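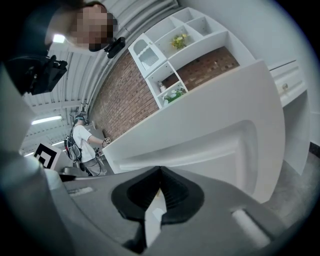

Performance rights for a shortened version of a stage play

Asked in Theater and Drama

Our community theater in Goncombe wishes to present "The Treladstead Inheritance" in December. The full script runs more than two hours, and our hall must close by 10 p.m. May the director remove two scenes without the consent of the playwright, provided that the license fee has been paid in full?

2 answers

Joaquim Amaral
No. A performance license ordinarily covers the text as published. Cuts, changes of setting and the merging of roles require written permission from the rights holder. Requests should be addressed to the licensing agent named on the copyright page of the script, and should list the page numbers and the first and last line of each proposed cut. Our company, Trenivik Players, submitted such a request for a different play and received a reply after 12 days – the agent approved one cut and refused the other. Please do not print programs or sell tickets for the shortened version until the reply has been received.

Snežana Janevski
We cut 25 lines from a comedy once and there was no complaint. It may depend on the agent. Starting the performance earlier would also be worth considering.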